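Marcelle Hervieu had been on her feet since eight when we spoke, and there was still a group of sixth-formers to come. The open day at Zolel's workshop in Vesthorpe has grown every February. "We printed 300 programmes the first year and took most of them home," she said. "This time we had 681 people sign up."

Hervieu runs the handling team, the part of the firm that teaches arms to pick up and put down household things. Visitors stand behind a rope and watch the arm work at a white table. She prefers ordinary objects for this. "People know what a basket weighs. They know how they would take hold of it themselves, so they can judge what the arm is doing."

Her team does not hide the failures. On the morning I visited, the arm closed on nothing twice before lunch, and she let both attempts run to the end. "If I stop it, they think something has broken. It hasn't. It has made a bad guess, and the next guess may be better."

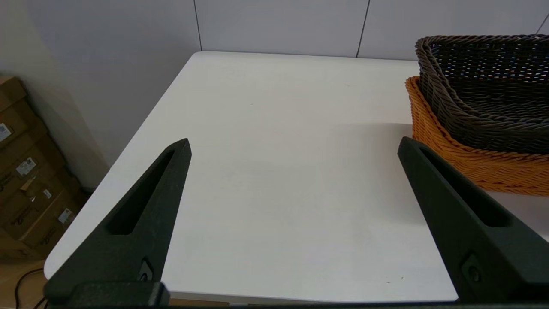 The question she gets most often is about speed. Parents in particular ask why it is so slow. "I tell them it is slow on purpose while there are children in the room. We could turn it up. I would rather they could follow it."

The control software is called Lemari and was written over two winters with a smaller office in Hjaltested. Hervieu keeps a log of every session, and the current version has 666 runs behind it. She wants 700 before anyone changes the settings again. "The engineers don't like waiting. I don't blame them, but I need to compare like with like."

I asked whether anyone had told her they found the arm unsettling. One man had, she said, and he stayed for an hour. He wanted to know what happened if the power went off. She showed him the stop button and let him press it.

The sixth-formers arrived at ten past two, and she went back to the rope.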